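Drurnside build log: the hand is on!

Tuesday evening at the workshop, and I am writing this at the bench with a cup of tea going cold because I don't want to lose any of it. The arm has had a lump of tape on the end for most of the summer. Now it has fingers. Five of them! They bend!

Quick catch-up if you've landed here from the Denatgate forum. A few of us share a unit at Drurnside, and since spring I've been putting together a tabletop arm that can tidy a desk. That's the entire ambition. Pen on the desk, pen in the pot. I called the project Sala because I was learning to solder in a room my landlord calls the sala, and the name stuck before I could think of a better one.

The old end piece was a two-finger pinch that I cut myself. It was fine for foam blocks and hopeless for anything round. Pens just squirted out sideways and rolled off the table, usually under the shelving, and I'd be down there with a flashlight again. So in September I finally gave in and went for a proper hand. Fitting it took 6 evenings, and 2 of those went entirely on cables. The wrist turns a lot farther than I'd planned for, so every cable needs slack, but too much slack and it catches on something at full reach. I ended up leaving one big loop out to the side of the joint and running the thinner one up the back of the wrist. It isn't pretty. I'll sleeve it later (I say this about everything).

The other big change is the mat. I'd been working straight on the tabletop, and every time the fingers came down a bit low they hit a hard surface and the motors complained. A cushioned mat gives me a little forgiveness, and the fabric has enough texture that a pen mostly stays where I put it. I should have done this months ago.

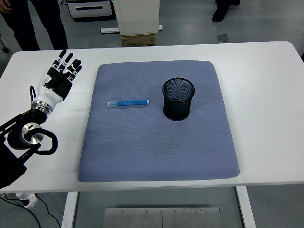 Sala's new hand, with the marker and the mesh pen holder set out on the mat.

The test I've settled on is one marker, one pen holder, same starting spots every time. I lay the marker down sideways so the fingers have to close across the barrel, then the wrist has to tip it upright and let go over the rim. Written out like that it sounds so easy! My target is 100 tries with the marker in the holder for most of them, and I'm doing them in batches of 8 so I can stop and check that nothing has worked loose.

Some things I've learned so far:

Thumb position matters more than grip strength. I spent a whole evening turning the force up and the real fix was moving the thumb in a touch earlier.

Mesh is annoying. If a fingertip brushes the holder on the way down it can snag, and then the whole pot comes up with the hand. I might try a bit of putty under the base.

Letting go is harder than picking up. Open all five fingers at once and the pen gets a little kick. Opening them one after another works much better, and it looks fantastic too, very piano player.

The control side is still running on Coltura, the little scheduler I wrote last year for the plant watering setup. It was never meant for this and it shows, but it lets me change one pose without touching the rest, and for now that's all I need. I'll put the pose files up once I've cleaned out the swearing in the comments.

Next up is sleeving those cables, then a second pen. If you've tried sequenced finger release on your own build, please leave a comment, I'd love to compare timings. I'm back in the workshop on the weekend with fresh zip ties.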